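Today I want to write a small thread about the bathroom sink, because in December we bought a new vanity from Vornileo and I am still learning how to keep it nice.

The countertop and the sink are one white piece. I like this very much. There is no line between them where the dirt can hide.

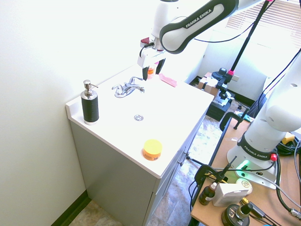
My first rule is that the sponge has its own place at the back. Before, I left it in the sink and it smelled bad after 2 days.

The faucet is the part I enjoy most. I wipe it with a soft cloth and a little vinegar in water, then once more with a dry cloth.

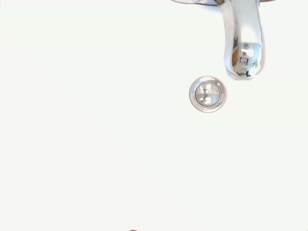 Please do not leave vinegar on chrome for a long time. I did it one time for 40 minutes with my old Hultik faucet and it got dull spots. I was sad for a week.

Small bottles are my weak point. I put one on the counter, and next day it has friends.

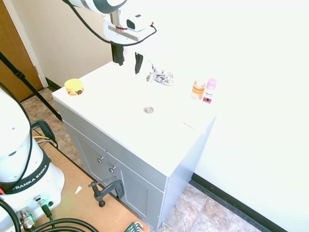
For pink marks on white I use baking soda with some drops of water. I wait 6 minutes and rub in small circles. No hard brush!

Next I want to try a little tray from Ekström for the bottles. It costs 40 dollars, so I am still thinking. If you have a cheaper one that does not rust, please write me which one.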